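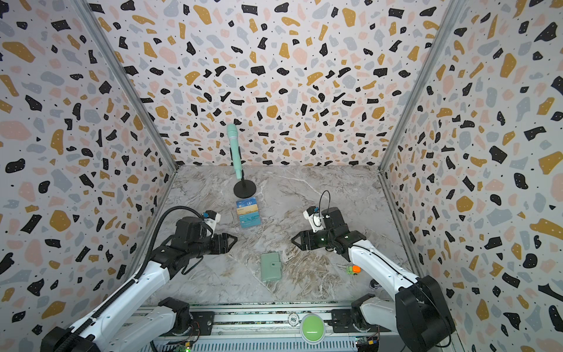

Two arms, one scheduler, and a lot of cards

I've been putting off this post until the new scheduler ran for a whole evening without me touching the code, and last night it got there! So let me tell you about Plindach, my little task layer for the two arms, and what I changed in July.

The old version was a single long script. Left arm moves, right arm waits, right arm moves, left arm waits. It worked fine and it was painfully slow to watch. Adelmo Tedesco kept telling me to split it into one behavior tree per arm with a shared table of claimed space, and I kept saying I'd do it next week. He was right (hi Adelmo).

Now each arm asks for a chunk of the table before it plans a path into it. If the chunk is free, it gets it for 5 seconds and has to renew. If the arm stalls, the claim runs out and the other one can carry on with its own job. The whole claims module is shorter than the config file for the old script, which still makes me happy.

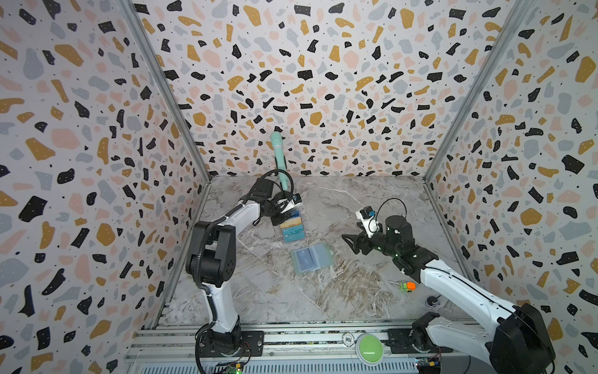 The part I got wrong first was the renewal. I had the planner renewing claims at the end of each motion segment, so a long slow reach would lose its claim halfway there and the other arm would happily plan straight through it. Moving the renewal into the control loop fixed it. The loop runs at 100 Hz and only renews once a second, so it costs next to nothing.

Ffion Craddock sent me a replay tool she calls Nilari, and I can't say enough good things about it. It lines up both wrist cameras with the claim log, so you can scrub to the exact moment a grasp was requested and see what the planner believed. I found three bugs in one sitting. 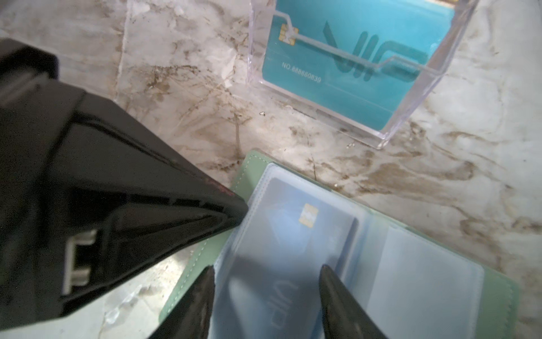

Perception is where I spent the rest of the month. My segmenter was trained mostly on boxes and blocks, stuff with honest edges, and it fell apart on anything see-through. From the wrist you get a pale blue card under frosted plastic, and a teal one standing in clear acrylic with bright reflections along the edges, and the model wants to call the reflections an object. I went back and labeled 1,557 wrist crops by hand, then trained a small second head that only answers "is there something clear in front of this?" It's a tiny network and it made a big difference. When it says yes, the grasp planner ignores the inner outline and looks for the outer one.

Depth is still bad on the clear stuff. I fall back to the known table height plus a guess at thickness, and I'd love to hear from anyone who has something better.

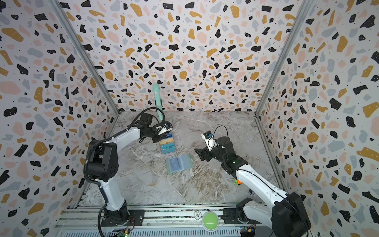

Next on the list is handing state between the trees. Right now the left tree has no idea why the right one gave up a claim, only that it did, so it sometimes waits for a thing that's never coming. I want a short reason code on each release, maybe four or five of them, and a timeout of 60 seconds before a tree drops the whole goal and picks another. Ffion thinks that's way too long. I'll try it both ways and put the logs up with the next release, along with the claims module once I've cleaned up the variable names.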